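Plamholm workshop notebook
September, 2:30 pm, brick sorting at the white table 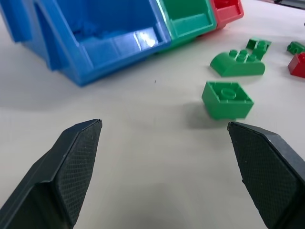

Bins

Love these! Blue, green and red, open at the front with a lip along the rim, so you can reach straight in and the lip should keep the bricks from sliding back out. The blue one is the big guy and gets the 2x4s. Green gets the 2x2s, red gets all the odd stuff (hinges, slopes, that one wheel Ada keeps asking about).

The plastic is really shiny inside. I tried tilting the blue bin toward me and got a bright glare off the back wall, so next time the lamp goes farther left. Note to self: do that BEFORE starting.

Sorting by color vs. by shape

Ada Serra voted color, I voted shape, so we did both. Tub from Plotham, 810 bricks on the label, we used only the top layer. By color: 23 minutes. By shape: 16 minutes! I was sure color would win. With color I kept digging for small pieces later on, and with shape my fingers sort of knew what they had before I looked.

Thanasis came by and wants to try it with the Undatik bricks, which have a tighter fit and more in-between shades. Great idea, there are at least two grays in there that I can't tell apart after lunch.

To do

Label the bins on the lip, small tape only
Wash the sticky bricks from the Tazi box, mesh bag, cool water
Ask Thanasis for his spare bin, 99 cents each at the place he goes to
Run shape again with Ada sorting, me on the clock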